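06/05/2025
Mirjana Dervishi

Notes – lighting talk, Cendlow evening group

Start with the lamp story. Keep it short, last time it ate five minutes.

Main point: most front rooms have one bright light in the middle of the ceiling and that's it. Everyone sits under it like a waiting room. Ask for hands up – who has just the one?

Then the three jobs. Light to see by, light to work by, light to sit in. Say it slowly. People write this bit down.

Table lamps. Put them below eye level when you're sat down. Shade should hide the bulb. Try it from the sofa, not standing up!! Everybody checks it standing up.

Bulbs – warm for evenings. Don't go into kelvin unless asked. If Fatos asks, tell him afterwards, over tea.

Dark corners. Leave some dark. A room lit the same all over looks flat. Mention Zorica's hallway, 28 quid spent, two lamps and a new shade, much nicer. (She said ok to use it.)

Surfaces. White bounces, dark carpet soaks it up. Pale table top will throw light back up at your face, so good for sewing, less good for telly. Do teh paper trick: white sheet under the lamp, then take it away.

Work light – come in from the side opposite your writing hand. Lefties, swap it. See-through things are a pain, glass, clear plastic, you lose the edges. Move the lamp lower and to one side, edges pick up.

Dimmers. Check bulb says dimmable. Buzzing = wrong bulb or old dimmer. Get an electrician, don't say more then that.

Questions. Finish by nine, hall wants the keys. Last slide stays up while they put chairs away.
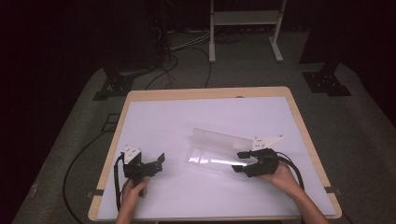

White table top, grey carpet, dark room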